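The first time I walked into the Durnosby workshop I was looking for somebody to help me fix a toaster. I walked out with a membership form, a bag of secondhand servos and the toaster, which still burns one side.

Durnosby is what everyone calls the place, after the street. There's a laser cutter, a drill press older than I am, and a long bench at the back where Jummai Uzor has been building things that grip other things for as long as anyone can remember. I'd been a member for a week when she handed me a pair of printed fingers and asked me to squeeze them. They bent in around my thumb like they wanted it. That was it for me!

Our project is called Ronari, a name that came off a list of streets Jummai used to live on. The goal sounds silly when I say it at parties: a pair of robot arms that can fold laundry. Anybody who has tried to get a machine to pick up cloth will know why the parties get quiet. A block stays a block. A bath towel is a different shape every time you look at it, and a shirt is worse (sleeves!).

So we started with the hands. Before an arm can do anything, somebody has to show it how, and the easiest way we've found is a gripper you hold yourself. You walk around with it, you pinch and lift and let go, and it records what you did. Our friend Shadi Hourani, who used to repair sewing machines, does it beautifully. I do it like a man trying to get a pickle out of a jar.

The fingers took most of the spring. My first set was solid plastic and slid right off cotton. The second set was soft all the way through and folded up like cooked noodles. Jummai's answer was to hollow them out, leaving slots down the middle so they give where they touch the fabric and stay stiff at the root. We print ours on a machine called Sun, named for how hot it makes the corner it lives in, and a pair comes off in under 6 hours if the filament behaves. It rarely behaves in January.

I've spent more than 300 dollars on this, mostly on screws. I don't understand how. You order 200 of a thing, you use five, and the next week you need the same screw slightly longer.

What I love is taking it out of the workshop. A bench is flat and well lit and has nothing on it you'd ever wear, so we do a lot of our practice in ordinary rooms, on beds and tables, with the curtains open and whatever clothes are lying there. Prints are my favorite. Plain white sheets confuse the software because one bit looks just like the next, but give it a loud pattern and it has something to hold on to. It loves stripes – the uglier the better, according to Shadi, who has strong views on stripes.

The arms themselves are still on the bench, under a shower curtain. One of them can lift a dishcloth by the corner and put it down again in nearly the same place. The other one, Flillis, has a shoulder that clicks and a habit of drifting left, and I've had it apart so often that I know its bearings better than my own knees. Next up is new wiring for the elbow, and after that I've promised Jummai I'll finally label the drawers.

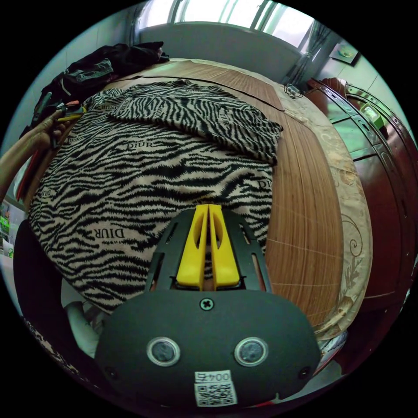 Fingers at the zebra print, with plenty more waiting in the pile.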